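Getting the small arm back to picking up bottles

I said last time that I would write up what I did to the arm over the winter, mostly so I have it somewhere when it goes wrong again. It is a PiPER, and it lives on the long table in the unit at Cledside. It had been missing its picks since we moved it over from Urnham. It would come down beside a bottle, close on the edge of the label and push the thing away.

The first job was the base. The clamp had been done up on the old table, which was thicker, and on this one it was tight on one side only. With the arm stretched out I could move the gripper from side to side by hand. I took the clamp off, cleaned both faces, put a flat packing plate underneath and did it up again a little at a time on alternate sides. I marked the plate with a paint pen so I can see if it creeps.

Then the cable. It had been tied too close to the forearm, and when the arm reached down to the far side of the table the cable went tight before the joint got there. I cut the ties and left a good loop hanging. It looks untidy but it doesn't pull. If you do the same, run the arm slowly to every corner of its reach before you trust it, and watch the loop the whole time. Mine caught once on the clamp handle, so I turned the handle round to the back.

After that I went over the screws. Two on the gripper bracket were loose. I took those out, put a drop of thread lock on each and left them overnight. The others I only checked with the key. I don't like taking joints apart if they are running quietly, and these are.

Zeroing took the longest. I did it twice, as the first time I forgot to redo the table height after adding the packing plate, and the fingers touched down early. The plate is only thin but it matters when a bottle is lying flat. I now have the table height written on a bit of tape on the controller.

For testing I use drinks bottles out of the recycling, laid on their sides. They are a fair test, being light and quick to roll if the jaws come in crooked. 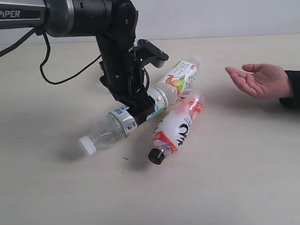
I start with the grip force low and bring it up until the bottle doesn't slip on the lift. Too much and a thin one folds in the middle, and then it's no use for the next run. I ended up at 35 per cent, which is lower than I had it at Urnham. The closing speed is down as well. I did 22 picks in a row that way one evening in March and it dropped one, a bottle lying hard up against its neighbour. I think that is the approach angle and I'll look at it separately.

Still to do: new finger pads. The ones on it are going shiny. Sosa have them but want 14 days, so I've ordered two sets. I'd also like a proper stop for the back edge of the table, where things roll off.

I'm going to check the clamp marks every week for a while and write down anything that shifts.

Recent posts

Packing up the Urnham workshop
A cheap way to level a long table
Skultach compressor, part two: the leak
What I keep in the spares drawer
Cable ties I would buy again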